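Workshop notebook, Plamby dye room
Tuesday, December

Started at 10 with the madder bath for the Dmytriv order. The water from the new tap is harder than the water we had in Plalach, I can see it already in the color, which goes to brick and not to the red I want. I put chalk in the first pot by habit and this was a mistake. With this water the chalk is not needed. Please do not add it, Krešimir, also if the old recipe card says so. I will write a new card.

Wool for today: 178 g, from the Tustden cone, scoured yesterday and left in clean water for the night. Alum as usual. I kept the bath under the simmer for the whole time, because last month we let it go too hot and the brown came out and we could not sell the skeins as red. 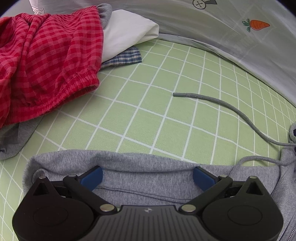 2 min read

Gray as a ground color. Amparo Sotomayor asked me last week if we can overdye gray yarn and not only white. I was thinking about it while the pot was heating. A heather gray is already a mix of light and dark fibers, so the dye shows on the light ones and almost disappears on the dark ones. With madder I expect a kind of dusty rust. With weld I expect olive, maybe a little dirty. I think it can be very nice but it is difficult to repeat, as every gray yarn has a different share of dark fiber and the mills do not tell it.

I made 4 small samples on gray wool:

1. Madder, first bath. Rust, quite dark. Good.
2. Madder, second bath. Almost nothing to see in lamp light, in the window it is a warm gray. Amparo will like this one, I believe.
3. Weld. Olive green, not even. I did not stir enough, it is my fault.
4. Weld and then a little iron. Too dark. I would not do it again.

The samples are on the string by the door with their paper tags. The tag of number 3 fell in the sink and I wrote it again with pencil. Please use only pencil, the pen runs.

Second thing is the pH paper. The roll we have is old and gives me 6 for everything, also for the vinegar, so it is of no use. Krešimir said he has a fresh roll at home. Until he brings it I do not trust any number I wrote for this week, and I put a line through the two from yesterday.

Afternoon. Rinsed the red skeins. The first rinse was very orange, the third was nearly clear. I left them in the last water during lunch and they lost no more color that I could notice. Hung them in the back, far from the heater.
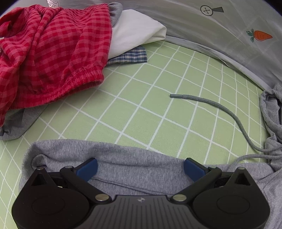

Gray knit on the green grid sheet.

Cotton question is still open. Krešimir wants to try a gray cotton jersey in the same weld bath. I told him that cotton needs tannin before the alum and that it takes one more day. We have oak gall powder but the bag was open and it smells of the cellar. I would buy new.

To do:
Write the new madder card, without chalk
Ask Dmytriv if brick red is acceptable for them or if they wait for the second batch
Repeat sample 3 with more stirring
Clean the small pot, there is still iron in it, do not use it for yellow!

Left at 6. The madder bath is still good for one more round, I covered it with the wooden lid.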